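Packing practice passes 952 at Vundia

It's been a big December for the packing project! When we wrote about it in the winter issue we had just under 300 recorded runs and a long list of things we were doing wrong. The count now stands at 952, all of them gathered by people from our own office, and the Praltari model has started training on the first batch.

For anyone who missed the earlier item, the idea is pretty simple. One of us steers the pair of arms through a small job, start to finish, and every movement is saved alongside what the cameras saw. Do that enough times, with enough variety, and the model begins to pick up the job for itself. We began with folding cloths (harder than it sounds, and we'll come back to it) and moved on to toiletry kits, the sort of thing you'd throw in a bag for a weekend away.
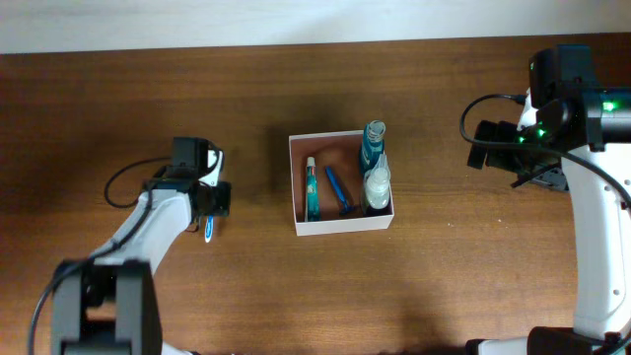 Variety is what we've learned the most about. Our early runs were far too tidy -- same box, same spot, same order every time -- and the model learned the order and very little else. So now each session gets a card with a fresh starting layout, and whoever is steering has to work with it. A toothbrush might come after the toothpaste and the razor are already lying in the box, with the spray bottle standing up at the other end, and that leaves a different gap to aim for than an empty box does. Long thin things are the fiddliest by a mile. Grab a handle a little too high and it swings about on the way over, and you find yourself holding your breath along with it.

We keep the clumsy runs too, provided the item gets there in the end. The Mansilla team talked us into this and we're so glad they did, as a second try at a grip is full of useful colour that a perfect run doesn't have. Runs where something ends up on the floor are labelled and stored separately.

Sessions are 10 minutes each, and nearly everyone who has tried one has asked for another. Next up is Ristano, our set of kitchen jobs, which starts with 4 kinds of lidded tub. The sign-up sheet is on the door of the practice room, and mornings are filling fastest.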